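Nenel Forum > Benches and cells > Housekeeping rules for pouring tasks

plundside_k
We're rewriting our bench rules before the next audit. Draft rule 2 says cups start on their saucers, set diagonally, and the arm stays open until both are placed. Anything to add? 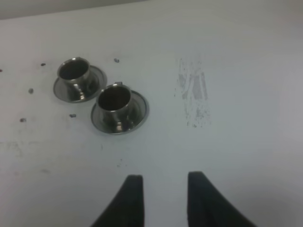 Last edited by plundside_k on September 17, 2024

Prostby runs ask for the same start position, so I copied theirs. We logged 206 pours in August and I'd like the rules to match what people do.

torque_wren
Start position is fine. I'd worry more about cables. Ours says no unplugged connector on the table while there is liquid out, and any loop gets tied back to the arm.
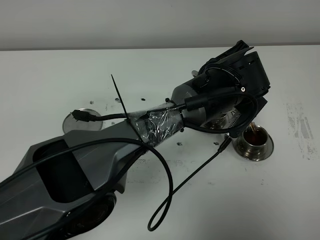 Photo: Sarpong bench team

A cable tie is not strain relief, by the way. Trim the tails as well.

oldgantry
Disagree on tying everything back. Tie it too tight and you pull the plug out at full reach. We leave slack and check it every 200 cycles.

torque_wren
Slack yes, but not slack that can reach a cup. Those are two different rules - write both. 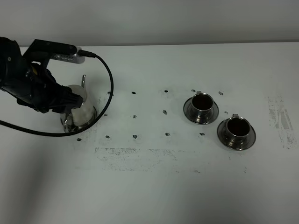 plundside_k
Then rule 4 will be a sweep check: move the arm through its whole path at low speed, empty, and watch the cable. A loop that swings out round the front of the pitcher, like that one, would need a note on the sheet before anyone fills it. Slack stays allowed.

oldgantry
I can live with that. Who signs the sheet?

plundside_k
Whoever runs the sweep.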